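Looking After Old Storybooks at Home

By Rostyslav Maksymiv

Most of the books in our house that need looking after are folk tales and picture books. They were printed cheaply, read at bedtime by three generations and kept wherever there was room. What follows is how I clean, mend and shelve them. None of it is for rare books. If you think a book is worth real money, leave it alone and ask a conservator.

Sorting first

Take everything off the shelf before you start. I make two piles, one for books that only need dusting and one for books with something wrong with them. Stack them flat, biggest at the bottom, and don't let the piles get higher than your knee.

Open each book and look in the gutter between the pages. You'll find crumbs, hair, pressed leaves, bus tickets and sometimes silverfish. Tip the book upside down over newspaper, hold it by the boards and fan the pages gently. Don't shake it by the spine.

Dusting

Use a soft, dry paintbrush, 2 inches wide, kept only for this job. Hold the book shut tight with the spine up and brush away from the spine along the top edge. Then do the other two edges. A vacuum cleaner is fine for the empty shelf but too strong for loose pages.

Glossy covers can be wiped with a barely damp cloth and dried straight away. Cloth covers should never be wetted. The dye runs, and red and green are the worst for it.

Pencil, crayon and sticky fingers

A white vinyl eraser will lift most pencil. Work from the middle of the page outwards, in one direction, with your other hand holding the paper flat. Rubbing back and forth is how pages get creased.

Crayon is harder. Scrape off what you can with the back of a butter knife and leave the rest. I have tried the warm iron and brown paper method on a book of Ukrainian animal tales and it spread the wax into the picture of the fox. The colour is still there.

Old jam can often be flicked off with a fingernail once it's fully dry.

Musty smell

Stand the book open in a dry room for a day or two first. If it still smells, put it in a lidded plastic tub with an open dish of baking soda beside it. The soda must not touch the book. Close the lid and leave it for a fortnight, checking once in the middle. Crushed cat litter, the plain unscented kind, works as well.

If there is live mould, the fuzzy kind, keep the book away from the others. Take it outside on a dry day, wear a mask and brush it off there.

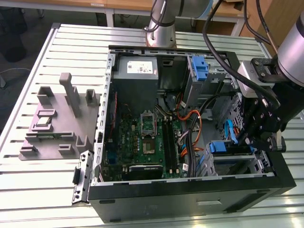

On the bench: desktop tower with the side panel off.

Mending torn pages

Don't use ordinary sticky tape. It yellows, the glue creeps and in ten years the page is worse than when you began. Buy a small roll of document repair tape or a sheet of Japanese tissue and some wheat starch paste. The Brolitz paste is the one I buy, and a jar lasts me years if I keep the rim clean.

Line the tear up first, without any paste, and look at which side overlaps. Brush a thin line of paste on the overlap only and close it. Lay a strip of torn tissue over the join. A torn strip has a feathery edge that shows less than a cut one. Put baking paper on both sides, shut the book and leave it under a weight overnight. A brick wrapped in a tea towel does the job.

For a page that has come right out, run a thin bead of PVA along the inner edge, using a knitting needle, and slide it back so the outer edges match. Wipe off anything that squeezes out.

Loose hinges

When the cover flops but hasn't come off, the hinge glue has let go. Stand the book on its tail, open the boards slightly and you'll see a gap down the spine. Coat a long knitting needle with PVA, slide it down the gap and roll it against the inside of the hinge. Do the other side. Close the book, press the grooves in with a bone folder and weight it until morning.

Shelving

Keep books off outside walls if you can, and leave a finger's width behind them for air. Small thin books lean and warp, so I put a bookend every dozen or so. Very large picture books lie flat. Sunlight bleaches spines faster than people expect, and blues and pinks go first.

Don't pack them tightly. If you have to pull at the top of the spine to get a book out, there are too many on the shelf. Push the neighbours back a little and grip it by the middle.

Keeping a list

My neighbour Miroslava Semeniuk has 357 books of legends and fairy tales and got tired of buying the same ones twice at church sales. She now keeps a notebook with a page for each country and writes down the title, the teller and the illustrator. The illustrator matters, as the same story turns up under five different names. She keeps it in her handbag.

I do mine once a year, in May, when the windows can be open and the tubs can go out on the verandah.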